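Studis Tabletop Cell: Setup and Care

Product support / Two-arm equipment

The Studis Tabletop Cell is supplied by Hitov as a complete working station with 2 arms, each fitted with a multi-finger hand. The information on this page applies to cells delivered with the Odness wrist coupling. Owners of cells with the earlier Dinu coupling should use the printed manual supplied with their equipment.

Placing the work item

Set the work item on the far half of the table, within reach of both hands. Light containers can shift when a lid is opened or closed. Fix the base to the tabletop with masking tape and replace the tape when its edges begin to lift. Open and close any lid by hand before the first run and confirm that it clears the wall panel.

Wrist and cable care

Switch off power at the main cabinet before touching a wrist or a hand. Wipe the metal wrist section with a dry, lint-free cloth. Solvents must not be used on the finger joints. Check that each cable connector is fully seated and that the cable can follow the arm through its whole range without pulling.

The coupling screws are to be checked every 100 hours of operation. A hand that has been removed must be aligned again before use, following section 11 of the service manual.

Parts and service

Replacement fingertips, wrist cables and coupling screws may be ordered from the Hitov service desk. Please give the serial number of the cell with every order. Damaged hands should be returned complete, with the fingertips attached.

Page revised August 2024

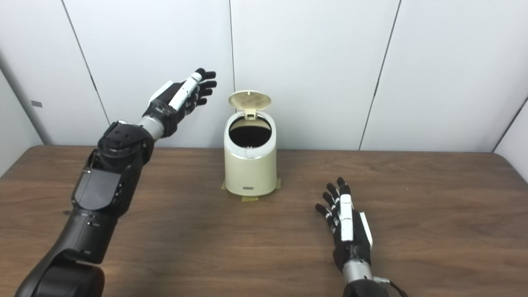

Reading time: 2 minutes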